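Chapter 2
Where Water Goes: Draining, Drying and the Dish Rack

Key words in this chapter: drain, drip tray, air-dry, airflow, utensil cup, load, footprint

Most of us learn to wash dishes long before we learn to dry them. Someone hands us a sponge, shows us how much soap to use, and sends us off. The drying half gets a wave of the hand: "Just put it over there." Well, this chapter is all about over there! It's one of my favorite parts of the course, and the one former students at Wendum bring up most often when they come back to visit, usually to tell me they've rearranged somebody's kitchen.

Think about a plate as it comes out of the rinse water. A thin sheet of water clings to both faces, and a fat line of drops collects along the lowest edge. Two separate things have to happen before that plate can go in the cupboard. First the water that can run has to run off, and that takes a minute or so. Then the water that stays behind has to leave as vapor, and that takes a good deal longer. We call the first part draining and the second part drying, and it pays to keep the two words apart, since a rack can be very good at one and poor at the other.

Draining depends on slope. Stand a plate on its edge and gravity does the job for you (try it at the sink tonight, it really is quick). Lay the same plate flat and a small pond sits in the middle until somebody tips it. Cups and bowls go upside down, tilted a little if there's room, so the ring of water trapped under the foot can get away.

Drying depends on air. Air has to reach every wet surface and then move on, carrying moisture with it. A basket made of wire touches a dish in only a few narrow places and leaves the rest open, and that's the whole secret of the design. Compare it with a folded towel on the counter, where the entire rim of a glass presses into damp cloth and the inside stays foggy all evening.

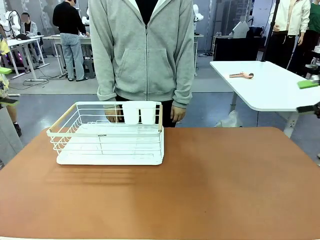

Then there's the water that has already run off. It needs somewhere to go, and a countertop is a bad choice, especially one with a finish that stains or swells. A drip tray catches the runoff. Some trays have a spout that hangs over the sink, and some are simple pans that you slide out and empty. Either kind works, as long as you look after it! A tray that never gets emptied turns slick on the bottom within days, and then it's keeping the air under your clean plates nice and humid.

Tall holders for forks and spoons deserve a word too. They save a lot of space, but they're deep, and a closed wall lets in very little air. Look for holes in the base. Put in fewer pieces than will fit, mix the forks and spoons so they don't nest, and keep sharp knives out entirely.

Before You Read On

Find the spot at home where dishes dry. Measure its footprint, meaning the length and width of counter it takes up, and write both numbers in your notebook. Note what stands beside it. Is there a wall close behind? A window? Does anyone have to reach over it to get to the faucet? You'll need these notes for the floor plan in the Cornoven Kitchen project, which begins at the end of this chapter.

Activity 2A: The 12-Piece Load

You will need a dish rack with a tray, 12 mixed pieces (plates, bowls, cups, flatware), a measuring cup marked in milliliters, and a clock.

Pour 100 milliliters of water into the empty tray and mark the level with tape. Empty the tray and dry it. Now rinse all the pieces, load the rack any way you like, and check the tray after five minutes. Write down how close the water came to your tape. Dry everything, change one thing about how you loaded it, and run it again. Trade results with another pair and see whose arrangement drained faster.

Section 2.1 starts with plates.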